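Nurkis Questions Savings Claims for "Smart" Drain Covers

CLAVASLEY, February – Tenants' group Nurkis today asked the city to hold off on buying 900 drain covers from Schwerdtfeger until somebody outside the company has tested them.

The sales brochure promises fewer flooded basements. It rests on a trial of 36 covers on one street, Illent Row, during a dry autumn. We do not think a dry autumn says much about floods.

Each cover would cost $800, before fitting. The city has not said who pays for repairs – or how long the covers are meant to last.

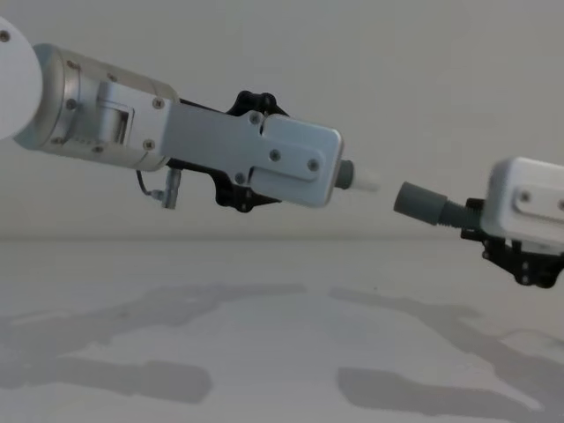
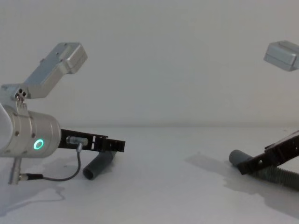
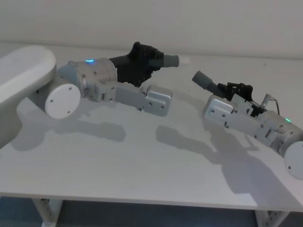

What we are asking for

Nurkis wants the full trial records released, a second trial through a wet spring, and a price for simply cleaning the old drains twice a year. Residents were told last year that cleaning was too expensive. We have yet to see the figures.

Press contact: Nurkis office, Clavasley, mornings only.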